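Harelov Garment Care
317 Harms Street, Plidstead
Walk-Through Safety Checklist with Comments
June 2018
Completed by: Odette Leblanc
Walked with: Solène Maillard (front counter) and Sylvain Delaunay (pressing)

Good morning everyone, and thank you for letting me wander through with my clipboard again. Marks are the same as last time: OK means leave it be, FIX means please take care of it before the July walk-through, and WATCH means it's fine today but I have a feeling about it. I know my comments run long, and Ludivine tells me she reads them over lunch, so I've tried to keep them suitable for that.

1. WAYS IN AND OUT

1.1 Front door opens fully and closes by itself — OK
It closes with a good thump, but it closes.

1.2 Back door clear on both sides — FIX
The inside was lovely. Outside, the hanger cartons were stacked up against the step again, and I had to lean on the door to get it past them. I know the delivery driver likes that spot because it's out of the rain. Please ask him to use the rack under the awning, and if he grumbles, give him my number.

1.3 Exit signs lit — OK

1.4 Aisles wide enough for a rolling rack and a person — WATCH
Fine through the pressing room. It narrows near the tailoring corner where the cutting shears hang, and Maëlys and I did a little dance there trying to get by each other. The button cabinet could go a foot to the left and I think we'd all be happier.

2. FIRE

2.1 Extinguishers hung, tagged and in date — OK
Both units, counter and pressing room. The one in pressing is the 10-pound model and it's heavy, so do try lifting it off the hook once while nothing is burning.

2.2 Smoke alarms tested — OK
Apologies to the gentleman who was picking up his suit.

2.3 Dryer lint screens cleaned and initialed — FIX
The screens were clean! The sheet was not initialed for 2 days last week, and I can only go by the sheet. Sylvain says he did them and I believe him completely, but please put the pen on a string.

2.4 Dryer duct, outside flap — WATCH
Opens freely, though a bird has been thinking about it.

3. FOLDING AND SORTING ROOM
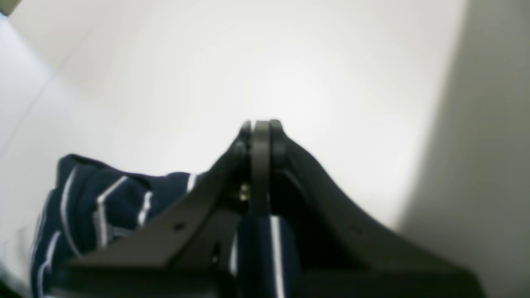 Photo 1. Folding and sorting room, item 3.

3.1 Floor dry, level and free of cords — OK
The new mat lies flat at all four corners, which the old one never did for as long as I've been coming.

3.2 Table steady, edges smooth — OK
I leaned on it with both hands and then, I'm afraid, with my hip. No wobble. Run your palm along the underside now and then as well, where splinters and loose screws like to hide.

3.3 Work height comfortable for the people using it — WATCH
Maëlys is a good deal taller than Ludivine and they share this table most afternoons. The low platform we talked about in the spring would help, so long as it has a nonslip top and gets put away between shifts.

3.4 Pockets and cuffs checked for pins before folding — OK, with a comment
The pin dish was where it should be, and people were using it. I would still like to see cuffs felt from the inside as well as looked at. A pin can slide into a seam and you'll never spot it on a busy pattern, stripes and plaids being the worst. Slow down on those.

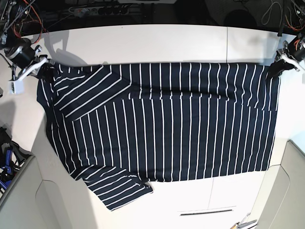 Photo 2. Navy shirt with white stripes, spread on the white tabletop with one sleeve folded in.

3.5 Lighting over the table — OK
Dark fabric needs good light. Both tubes were working, and the spare is labeled on the shelf.

3.6 Bins no fuller than the line — FIX
The line is there, it's a nice bright line, and the towel bin was well above it. Two half-full bins are kinder to everybody's back. I say this as someone who spent most of one winter lying on a heating pad.

4. PRESSING AND STEAM

4.1 Irons resting on heel plates when not in hand — OK

4.2 Steam hose, no cracks or soft spots — WATCH
There is a slightly soft place near the coupling on the Fastley press. It wasn't hissing or dripping when I looked. Sylvain will squeeze along the hose each morning before the boiler goes on, and if that spot changes at all the press stays off until it's replaced. I'd order the hose now and have it on the shelf.

4.3 Boiler pressure reading written down — OK
Beautiful handwriting, too.

4.4 Burn kit stocked — FIX
Gauze yes, gel no. The empty box had been put back in the kit, so it looked full until I shook it. Solène has already added gel to her order.

4.5 Loose sleeves, scarves and long hair secured near the press — OK 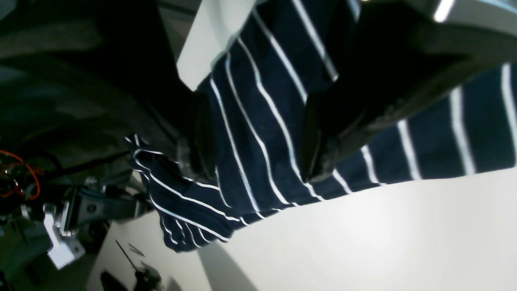

4.6 Garments moved clear of the press head before the pedal is used — OK
I watched several go through and everyone had the habit. Whoever trained the new Saturday person did it well. Keep the little pause between letting go of the cloth and stepping down, even when the rack behind you is filling up.

5. CHEMICALS AND SPOTTING

5.1 Bottles labeled, caps on — FIX
One spray bottle at the spotting board said only "the good one." I laughed, and then I had Ludivine write the product name on it.

5.2 Gloves and goggles within reach — OK
The goggles are scratched, though. New pair, please.

5.3 Fan running while spotting — OK

5.4 Safety sheets in the red binder — WATCH
All there, in an order known only to Solène. Alphabetical would be a kindness to the rest of us.

6. LADDER AND HIGH SHELVES

6.1 Step stool feet and latch — OK

6.2 Nothing heavy above shoulder height — FIX
The thread cones are fine up there. The old sewing machine is not. It took Sylvain and me together to get it down, so please leave it down.

FIX items to be signed off by whoever does the work, with initials beside the number. Leave the sheet in the tray by the time clock and I'll collect it when I come back in July. If the hose arrives before then, give me a call and I'll stop by to see it fitted.

O. Leblanc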